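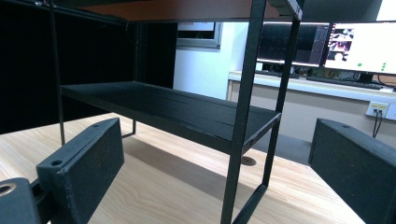 Clearing the spice shelf

I finally did the job I'd been putting off since September, and I'm a bit embarrassed by how long it took me. The spices! I cook nearly every night and I could not have told you what was in half those jars. So this month's kitchen note is all about them, and the recipes will have to wait for the next one.

My rule was simple. Everything came out, every lid came off, and I smelled the lot. If I couldn't name it with my eyes shut, it went in the compost. I had 24 jars when I started, and 10 of them didn't make it. The saddest was a ground coriander that smelled like cardboard. The paprika had gone a sort of tired brown, and I'm sorry to say I'd been putting it on eggs all winter.

Whole spices held up much better, as they always do. My cumin seeds are older than I'd like to admit and they still woke up nicely after a minute in a dry pan. Cinnamon sticks, cloves, nutmeg – all fine. Anything green and flaky is another story, and I've stopped buying dried parsley altogether (I can't remember a single dish it improved).

Then there's the question of where to keep them. Mine used to live right over the stove, very handy and very bad for them, with all that steam and heat. They've now moved to the other side of the kitchen, away from the window. I have to take three steps to get the chili flakes. I'll live.

A few of you wrote in about labels after the last newsletter. I just use masking tape and a marker, with the month I opened the jar. It isn't pretty, but it peels off clean and I can read it without my glasses.

For refills I went over to the bulk counter in Drallside, where you can buy a spoonful at a time if that's all you need. I came home with small bags of turmeric, mustard seed and a smoked paprika so good I've been sniffing the bag. I also bought far too much fennel, so expect fennel in the next recipe, and probably the one after that.

If you've got a good use for a lot of fennel seed, hit reply and send it my way – I do read them all!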